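Pillonwood Library talk, speaker notes
Why your towels stopped drying you

Open cold. Ask who owns a towel older than their car. Wait for the hands. Then ask who washed it with fabric softener this week. Fewer hands, more guilt.

The softener bit: it coats the loops. A coated towel feels lovely and moves water from one part of your back to another. Two washes with no softener at all, hot, half the usual soap. People will want to argue about vinegar. Let them, for one minute, then move on.

Weight. The cheap one I bought on Cluvisgate is 285 grams per square meter and you can read a newspaper through it. The good one is 600. The 690 takes until Thursday to dry and I have stopped inviting it into the house. Pass all three down the rows. Get them back this time. 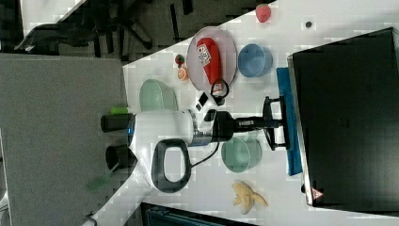 Folding is where marriages go to be tested, so slow down for this part. Thirds lengthwise, then in half, then in half again, fold facing out on the shelf. Start from the edge every time, where the gripper's fingers touch the blue cloth, and pull the hem straight before anything gets doubled over. A crooked hem gets worse with each fold. My mother rolled hers, and I was raised to believe the rest of you were animals. Demo with the 600, since the thin one flops and the thick one won't stay down.

Storage, if there's time. Leave air behind the stack. Rotate from the bottom. Skip the cedar blocks unless someone asks.

Questions. Someone will ask about microfiber. Say it's fine for cars.

Handouts: 200 printed, on the chair by the door. Take the spare box home.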